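Sorting by Basket: Small Parts, Shared Tables
Speaker notes, Pernton workshop evening, Morais Hall

Slot is 60 minutes with questions. Talk should run 40 at most. Leave the lights up, people will want to write things down.

Slide 1. Title
Wait for the back rows to sit. Say hello, say where the coffee is. Mention that the handout has the label sizes on it so they don't need to copy them.

Slide 2. Where this started
I looked after the supply room for a craft and sewing workshop for several years. We had good cabinets, bought new, with deep drawers. Things went into the drawers and didn't come out. We bought the same zippers twice in one spring. When we finally emptied the room we found 500 bobbins, most of them for a machine we had sold.

The first fix was bigger containers. It made things worse. A big tub gets filled with whatever is nearest, and then you have to dig in it. Pause here. Ask who has a tub like that at home. Usually most of the room.

Slide 3. Small open baskets
What worked for us was the cheap slotted plastic basket, the rectangular kind, in a few strong colors. No lid. Low sides. You can carry one in one hand. A lid adds a step at both ends of the job, and people skip the second one. 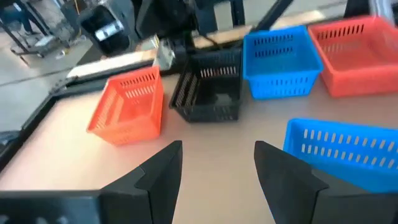

Color does most of the work, so settle the colors before you buy anything. Three colors are easy to remember. Five is about the limit if two of them look alike. We used orange for work in progress, blue for stock that is ready to use, and black for anything that needs a decision: repairs, returns, odd parts that don't have a home. It doesn't matter which color means what. It matters that it's the same in every room and that it stays the same next year.

If you end up with two baskets in the same color, they should hold the same kind of thing. We broke this rule once with two blue ones, stock in one and scissors in the other, and people put stock in with the scissors for a month.

(If someone asks about color blindness: yes, plan for it. A strip of tape with a word on it, on the short side. Blue and orange are easier for most people to tell apart than red and green. Black is useful because it's so much darker than the others.)

Slide 4. What slots are good for
Slotted sides let you see how full a basket is without pulling it out. Dust and thread ends fall through when you shake it. They're also a place to tie on a tag.

What slots are bad for: pins, needles, beads, small screws. Anything thinner than the slot will leave. Either line the basket or use something solid. We cut liners from Prultatex, a stiff woven sheet, which you can wipe clean. Card works too but it sags after a while. Pass the liner sample around at this point and remember to get it back.

Slide 5. The table and the shelf
This is the main part, so slow down.

A basket should have two places. One is where it lives, and the other is where it stands while you're using it. Trouble starts when those are the same place, since the table then fills up and the work gets done in the space left over.

We put a low raised shelf at the back of each table. Ours were from the Tidavska range, but any small riser will do, and a board on blocks is fine. It only needs to hold one row of baskets side by side. One row is enough. If you stack them, the bottom one stops being used.

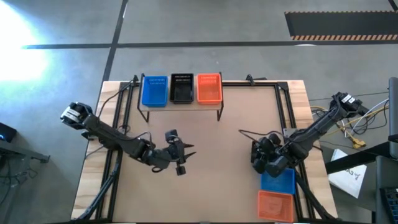 Keep the order fixed. Once a row is set, left to right, write it down and tape the note to the underside of the shelf or inside a cabinet door. People reach without looking after a week or two, and if the order has changed they drop things in the wrong basket.

The front of the table is for the baskets in use. Two is plenty, one you take from and one you put into. If a third comes down, one goes back up first.

Check the depth before you buy. Measure the basket at the rim, because the rim is wider than the floor and that's what has to fit on the shelf. We got this wrong on our first order and had baskets overhanging by a finger's width. They got knocked off all winter.

Slide 6. The reset
At the end of a session everything goes back to where it lives. We allowed ten minutes and it normally took four. The steps:

Empty the orange baskets, or label them with a name and leave them on the shelf.
Put stock back in the blue.
Anything you're unsure of goes in the black. Don't discuss it, just put it in.
Line the baskets up.
Wipe the table.

The black basket is the one that needs looking after. Go through it once a week. If you don't, you have built a small version of the tub from slide 2. Set a limit: when it's full to the rim it gets sorted that day, whatever else is going on.

Slide 7. What it cost
People always ask. Our whole room came in a little over 200 dollars, and the shelves were most of it. The baskets were the cheapest part. Buy a few spares of each color at the same time. Shops change their blues from one season to the next, and the new one may be a shade off and a little wider.

Don't buy the whole lot at once if you aren't sure. Set up one table, use it for a month, then do the rest. We changed our minds about the height of the shelf after doing one table, and I was glad we hadn't done all of them.

Slide 8. What didn't work
Picture labels. Took a full afternoon to make, and the stock changed.
A sign-out sheet for baskets. Abandoned by January.
White baskets. They looked dirty in no time, and we kept using them for scrap paper.
Hanging baskets on the wall. Fine when light, but they tipped when someone took from the front.

Skip this slide if it's past 7:30.

Slide 9. Try it at home
Kitchen drawer, kids' art supplies, the bench in the garage. Start with one surface that annoys you. Three baskets, three meanings, one row at the back. Keep the first version plain, without printed labels, until you know what you really keep there.

Hand out the sheets now, not earlier, or they read during slide 5.

Questions
Likely ones:
Do the handles or rims crack? Rims can, if you carry heavy things by one side. Keep metal parts in the solid kind.
Can they be washed? We used warm water and a dish brush. Let them drain upside down.
What about drawers we already have? Keep them for bulk stock. Refill the blue baskets from them.
Fabric? Too big for these. Folded on open shelves, different talk.

Collect the liner sample. Stack chairs. Hall key goes back in the box by the side door.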